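From: Seidu Kwofie
To: kitchen-fitting list
Date: Apr 4, 2019
Subject: Re: Drying rack left of sink, water under the slats

On the question of where the water goes:

> We put in a white gloss counter last August with a single steel
> basin and a drop-in recess on the left for the dish rack. The rack
> is the black Endska with the slats. Two problems. (1) Water sits in
> the recess and leaves a chalky ring. (2) Dinner plates lean over
> and touch each other, so the backs are still wet the next morning.
> The fitter says the recess is level and that's how it should be. Is
> he right? And would you change the rack or the recess? I'd rather
> not cut the counter again.
>
> Also, does anyone wipe the faucet base daily or is that just me.

The fitter is wrong about level. A recess that holds a rack should fall toward the basin. The number I use is 1 in 60, measured along the long side with a straightedge and feeler stock. A spirit level will not show the error well at that length. Put a straightedge across the recess, pour in 100 ml of water, wait two minutes and see where it collects. If it collects in the middle, the floor has sagged or was never supported. If it collects at the wall end, the fall is backward and no rack will fix it.

You can correct a small error without touching the counter. Lift the tray out, dry the underside, and pack the wall end with a strip of solid nylon. Glue the strip down with neutral-cure silicone. Do not use cork or folded rubber, both of which hold water and go black. Check that the rack still sits on all four feet afterward. If one foot is off the tray, trim the foot and leave the packing alone.

The chalky ring is scale. Citric acid, one tablespoon to a cup of warm water, ten minutes, then rinse and dry. Try it on a hidden part of the tray first if the finish is painted. Keep it off the gloss counter. Most of these surfaces will take it once or twice, but the edge around the cutout is where the finish is thinnest.

On plates. The trouble with close slats is that they are set for thin china. A plate with a deep well will not go down between them as far as a flat one, so the weight stays high and it leans. Three things help:

Load from the wall end and work toward the basin. Rims face the sink. A plate that leans should lean the same way as the one beside it.

Skip a slot for anything with a dished center. Capacity goes down and drying time goes down with it. I ran both ways on the same rack, full and every second slot, with the window shut. Full took 77 minutes before the last plate was dry on the back. I did not write down the other figure but it was well under an hour.

Tip each plate over the basin before it goes in the rack. Most of the water is held in the foot ring, and one tilt gets rid of the bulk of it.

If you do change the rack, measure the recess first and buy to fit. The Radwan is made for a 600 mm cabinet and the feet land outside a narrow tray. The Brorach has a removable wire section that takes bowls, but the wires are coated and the coating splits at the welds after a year or two. I have no opinion on the Pesier, never having fitted one. Someone here had one in a rental and may want to comment.

Faucet base: yes, daily, with a dry cloth. Chrome shows everything, and water left standing behind the body will find its way into the mounting hole if the gasket is tired. While you are there, put a finger under the lever and feel for damp. Damp there means the cartridge is weeping and the wiping will not help.

One more point on layout. Rack left and basin right suits people who wash with the right hand and stack with the left. Anyone who works the other way will be crossing wet plates over the counter, and then the drips land on the gloss and not in the recess. Worth thinking about before you spend money on packing or a new rack - a cheap test is to put a folded towel on the right of the basin for a week and see which side people use.

Attached is the same general arrangement, steel basin with a black slatted rack to the left of it. Look at how the upright plate leans, and the way its rim is turned to the sink.

Seidu Kwofie

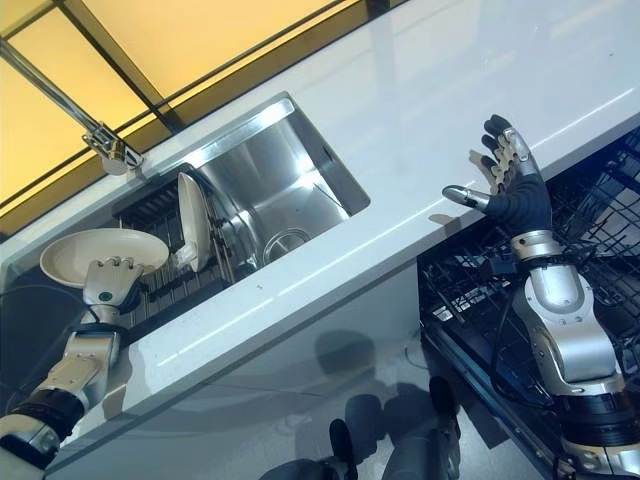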